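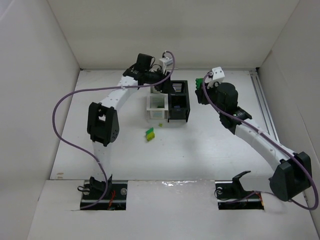 Block sorting with two arms: co-training vs single-task data

Posted in: Imitation learning, results

tarnhelm_k
Fri 2 February
Results from the Kekham enclosure. The task is sorting small blocks into two slotted baskets, one white and one black. Policy A was trained on 1000 demonstrations of this task only. Policy B had the same 1000 plus others from unrelated tabletop tasks, 2219 in total. Each was run for 60 trials with random start positions. B placed more blocks in the correct basket, and the gap was widest when a block started tipped on its side. Same network, same number of training steps.

ovalbearing
Same number of steps means A saw each of its demonstrations more than twice as often. You may be measuring overfitting. Did you keep checkpoints?

tarnhelm_k
Yes, every tenth of the run. A peaks early and then drops slightly. Its best checkpoint is still behind B.

millrace
Best checkpoint chosen on which trials? If it was the same 60, A has been given an advantage and your claim is stronger than you say. If it was separate trials, please give the number.

tarnhelm_k
Separate, 112 trials spread over all the checkpoints. Thin, I admit.

ovalbearing
Too thin to rank checkpoints. I would not put it in the paper.

quenby4
Different point. Both baskets stand near the middle and the white one is in front and to the left of the black one. Were they moved between trials? With Babaei we found a policy that had learnt the drop position and ignored the basket colour completely.

tarnhelm_k
Moved by a few centimetres, never swapped.

quenby4
Then you can't say it sorts by basket. Swap them and rerun.

millrace
Disagree in part. The comparison of A and B holds either way, as both could use the same shortcut. Only the word "sorting" is in doubt.

ovalbearing
Unless the extra data is what teaches the shortcut. Do the other tasks use a basket in that spot?

tarnhelm_k
Some of them do. I'll run the swap on both policies next week and post the counts by start position.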